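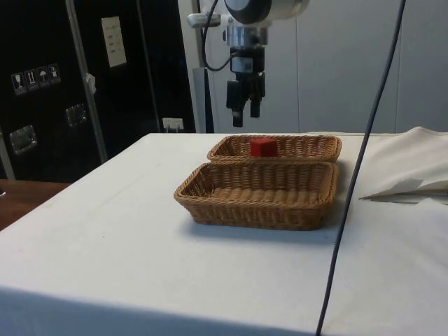
The Gillerska Library District has completed its review of weekend hours. The full report is posted on the district website. A short summary follows in this thread.

1/ We received 2,641 responses to the spring survey. Responses came from all 5 branches, with the highest return at Cluvness.

2/ Most patrons asked for later closing times. Beginning in May, the Cluvness and Virk branches will remain open until 7 p.m. on weekends. Hours at the other branches are unchanged.

3/ The Virk branch will also add 700 large-print titles to its shelves. Patrons may place holds on these titles now, online or at any desk.

4/ Study rooms may be reserved for up to 4 hours per visit. Please bring a current library card when you check in.

5/ Questions about the new schedule may be sent to Asif Gilani, Branch Services. Questions about large-print holdings should go to Nithin Nair, Collections.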